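Life With the Folding Cell: Fingers, Pads and a Lot of Lint 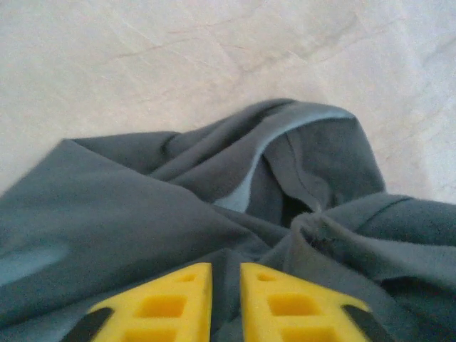
I've been looking after the folding cell at Troncoso for two years now, and people keep asking me what there is to look after. It picks up a garment, it puts down a garment, what can go wrong? Well! Fingers, mostly. Our printed fingers take all the abuse on this machine, and I spend more of my week on them than on the arm, the controller and the table put together. The yellow ones with the square and rectangular cutouts are my current favorites, and a bunched-up gray piece like that one is my standard test after I've had them off. Flat fabric will let you get away with almost anything. Give the gripper a spot where a bunch of folds run together and you find out fast if one tip is sitting higher than its partner (I check the tips by eye first, then with a straightedge, and I still get it wrong sometimes).

The rest of this page is my routine, more or less in the order I do it. I started writing it up in May 2020 for Oriana Zapata, who covers the cell when I'm over at the Jullport shop, and it has grown a bit every time one of us broke something.

Getting the fingers off

Park the arm low over the table, jaws open, and take the air or power off the gripper before you put a hand anywhere near it. I lay a towel under the gripper now. The screws are tiny and they love the gap at the back of the table, and I have spent a whole lunch break on the floor with a magnet. Mark left and right on the back of each finger before you loosen anything! They look like twins on the bench, and they are not interchangeable once they've worn in.

Lint

Oh, the lint. Fleece is the worst, with old sweatshirts close behind. It packs into every little recess on the fingers and then works its way back toward the slide. A soft paintbrush gets most of it, and a wooden toothpick gets the corners. I used to blow it all out with compressed air, and all that did was drive the fluff deeper into the gripper body, so please don't. Oriana uses a makeup brush and swears by it, and I have to admit her fingers come out cleaner than mine.

When to bin a finger

I flex each one gently with my thumbs and look for pale stress lines near the mounting holes. If I see one, that finger is done, no gluing. We've gone through 26 of them so far, and most died from me jogging the arm down into the table in a hurry. The spares come from Comitthorpe, where they run them off in batches, and I keep a box under the bench. Check the box before you need it. I say this as somebody who once had a box full of lefts.

Putting it back together

Snug both screws, close the jaws by hand, line up the tips, then tighten. Close and open them a few times and look again, as they like to creep on the last quarter turn. After that I redo the height offset. The Imix panel wants you to touch off on bare table, so pull the cover sheet off first and put it back when you're finished. I forgot once and the whole next run went in a hair too high, pinching air and feeling very pleased with itself.

Test picks

I do a pile of these and I don't smooth the cloth out between them. Drop it, let it land any old way, pick it again. Dark fabric gets extra tries, mainly because the deep shadows between the layers give our camera settings a hard time. My best run straight after a rebuild was 94 good picks before a miss, and I was unbearable for the rest of the day. The longest one pair of fingers has gone between rebuilds is 870 cycles on fleece, and by then they were squeaking.

Next job is the cable where it bends behind the wrist, which has started to look shiny on one side. I've got the replacement on order and I'm hoping to do the swap in September, when things are slower. Oriana has already claimed the camera for that one, so the pictures should be better than mine!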